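4.2 Setting up the fruit task

We built Bovik in the shared workshop at Skarnville, mostly in the evenings, and I'll admit the hands took far longer than the rest of it put together. Stepan wanted four fingers working before we touched the arms – I wanted the arms first, and I lost! Melaniia rerouted the right wrist cable twice in May after it kept snagging on the forearm panels, and we left it in a loose loop over the joint from then on.

For the task itself we wanted something soft that shows damage quickly, so we went for peeled mandarins. One goes on a plate and one goes straight on the table, with a mug standing further back as something to steer clear of (Antonina's idea, and a good one). Figure 6 has the right hand at the plate and the left one held back near the front of the table.
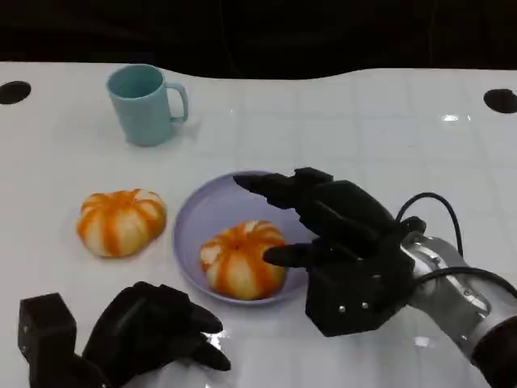 Figure 6. Bovik's right hand reaching in to the mandarin on the plate.

Why did we use peeled fruit when a rubber ball would have been easier? A ball forgives a hard squeeze, and we wanted to know straight away when the grip was too strong.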